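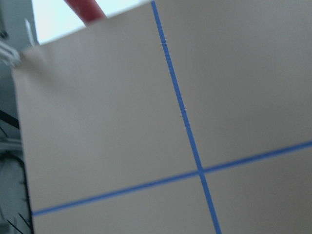

**Visit report: Celtau paper and board mill, November 8, 2024**

The delegation from the Guvia Packaging Council was received at the main gate by Ruth Nina, head of operations. Eight members attended.

The mill has produced board on the same site under two owners and now employs 262 people. Ms. Nina opened with a short account of the water supply -- a subject of some concern to members since the April meeting -- and confirmed that the new settling tanks are in service.

The tour covered the pulping hall, the drying section and the finished goods store. Members asked about recycled content, and were told that the mill buys most of its waste paper from Rultach under a four-year contract. The drying section was stopped for a felt change during the visit.

Lunch was served in the staff dining room. Brayan Restrepo thanked the hosts on behalf of the Council and requested written figures on steam use, to be circulated to members with the minutes.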